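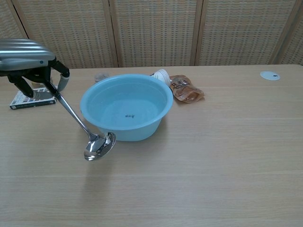
The hand with its ladle at the Ginwood club's practice table.

Serving water is the hardest job in the room

The Ginwood robotics club meets at 4:30 in the afternoon, after the last bell and before the building is locked. By then Mark Anthony Lacson has usually filled the basin. He coaches the club and teaches physics during the day, and he has strong opinions about ladles.

"A heavy one is easier to hold and harder to aim," he says. "We went through a few before we settled on steel with a thin handle. The students hated it for a month."

The club is getting ready for the Baluyot Cup, a regional contest in which robot hands do kitchen chores against the clock. This year's main task is simple to describe. A hand has to pick up a ladle, fill it from a basin, and pour into a paper cup until the cup holds enough to pass the scale. Each team has 14 minutes. Spilled water is weighed too, and it comes off the score.

There are 11 students in the club, split between hardware and code. The hardware side looks after the fingers and the grip. The code side looks after Voter, the program that decides when to tip the ladle.

Voter got its name from how it works. Several small routines each guess how full the ladle is. One reads the load on the wrist, another looks at the camera feed, and another goes by how long the bowl has been under water. They vote, and the hand moves when enough of them agree. When they don't, it waits. Last season it waited so long in one round that time ran out with the ladle still over the basin.

The fix was dull work. Over the winter the students logged 1,000 scoops and marked each one by hand as full, short or spilled. The wrist routine was wrong most often, so its vote now counts for less. The students who did the marking would like it known that they also mopped.

Grip is the other problem. A thin handle can turn between hard fingertips, and once it turns the bowl tips with it. The hardware group has tried tape, rubber sleeves and a tighter squeeze – the squeeze helped most, but it slows the release at the end of a pour.

Their main rival is Vonis, a school team that placed first last year and finished its pours with time to spare. Ginwood came in 6 places behind. Lacson has shown his students the Vonis run more than once, mostly for the way the hand pauses before it lifts.

The contest is in April. Until then the club runs full timed rounds at every meeting, and the students take turns as judge. Whoever is judging also refills the basin.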